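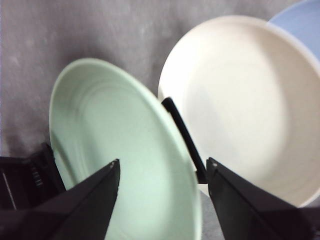
Unit 5: Plate Handling and Rack Storage

Household Operations, Skostomham campus
Notes prepared by Roswitha Brinkmann. Revised Sep 10, 2025.

5.1 Scope

These notes cover the washing, draining and short-term racking of glazed dinnerware. Glassware and cutlery are dealt with in the next unit. Read section 5.4 before the practical. Students who missed the May intake should also read the bench rules posted in the Plurkside teaching kitchen.

5.2 Terms

Well: the shallow central part of the plate that holds food.

Rim: the raised outer band. It may be wide and nearly flat, or narrow and steep. Coupe plates have no separate rim and curve up evenly from the well.

Foot ring: the low ridge on the underside on which the plate sits. On many plates the top of the ring is unglazed.

Slot: the gap between two neighbouring dividers in a rack.

Pitch: the distance from the centre of one divider to the centre of the next.

Lean: the angle between the plate and the vertical once the plate has settled in its slot.

5.3 Why plates are stored on edge while draining

A plate lying face up holds water in the well. A plate lying face down traps humid air beneath it and dries slowly, particularly inside the foot ring. On edge, both faces are open to the air and water runs to the lowest point of the rim, where it drops off. The contact area is limited to one or two short lengths of rim.

The disadvantage is stability. A plate on edge has a high centre of mass and a narrow base, so it depends on the dividers to stay up. Most breakages recorded in the teaching kitchen happen during loading or unloading, when a neighbouring plate is knocked.

5.4 The slotted rack

A slotted rack has a base, a row of upright dividers and some form of end piece. The end piece stiffens the row and stops the last plate from tipping out. Dividers may be wire loops, pegs or flat uprights. Flat uprights with a hooked or notched top give the rim something to bear against, but the notches collect scale in hard water areas and have to be brushed out.

Pitch should be matched to the plate. If the pitch is too small, the plate has to be forced and the glaze will rub. If it is too large, the plate leans a long way and its upper edge may reach into the next slot. Deep plates need more room than flat ones of the same diameter, and it is common to leave an empty slot beside each.

Note on diameter: a 285 mm dinner plate rises well clear of most low dividers. The divider holds only the lower part of the plate. Check the clearance beneath any shelf before placing the rack.

5.5 Loading procedure

1. Set the rack on a level surface with its long side parallel to the wall. Keep the cord of any nearby appliance out of the working area.

2. Start at the end furthest from the hand you use. A right-handed person fills from left to right only if standing on the opposite side of the bench.

3. Hold the plate by the rim at two separated points. Do not pinch it at one point, and keep fingers out of the well once the plate has been washed.

4. Lower the plate straight down until the rim touches the base of the slot. Let it lean back against the divider before releasing it.

5. Face all plates the same way. Two plates facing each other can touch at the rims even when their slots are properly spaced.

6. Distribute large plates along the row. Where there are fewer plates than slots, leave the gaps between them.

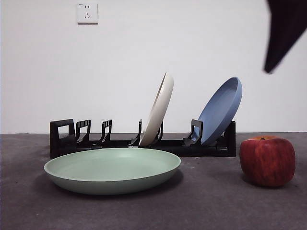 The order of loading also affects how the rack is emptied. Remove plates in the reverse order, lifting each one vertically until the rim has cleared the tops of the dividers, and only then turning it flat. Turning too early is the usual cause of a chipped rim. If a divider has some flex in it, support the plate with the second hand as the lean comes off, as the plate may shift sideways.

Mixed sets need a little more thought. Plates of the same stated diameter can differ in rim width and depth, and will take up a different lean in identical slots. Load the deepest plate first, see how far it leans, and place the others accordingly. Sorting by colour is a matter of presentation and has no bearing on drainage.

5.6 Position of the rack

Leave at least 30 mm between the rack and the wall so that air can move behind the plates. Where there is a power outlet on the wall behind the bench, place the rack to one side of it where possible, and shake off excess water over the sink before carrying plates across. A draining tray is required on any bench top that is not sealed.

5.7 Care of the rack

Wash the rack weekly in warm water with mild detergent. Brush the slots and the underside of the base. Dry it upside down on a towel. Inspect the dividers for cracks or looseness at the base. Replacement parts for the Kindska racks are kept in the Heitmann cabinet; ask Lutz Hinrichs for the key and sign for whatever you take.

5.8 Practical exercise

Work in pairs. Each pair will need one rack, a selection of plates of differing depth, a steel rule and a dry cloth.

Part A. Measure the pitch of the rack and the depth of each plate, from the top of the rim to the bench with the foot ring down. Enter the values in your workbook.

Part B. Load the rack as described in 5.5. Record the slot used for each plate and whether it touches a neighbour.

Part C. Move one deep plate to the adjoining slot and repeat the observations. State which arrangement you would use for overnight draining and give your grounds in 2 or three sentences.

Workbooks go to Leonie Reinholz at the end of the practical. Aiguo Li will supervise the first group and Finn Brandes the second. Chipped plates are to be set aside on the side bench and reported before the next pair begins.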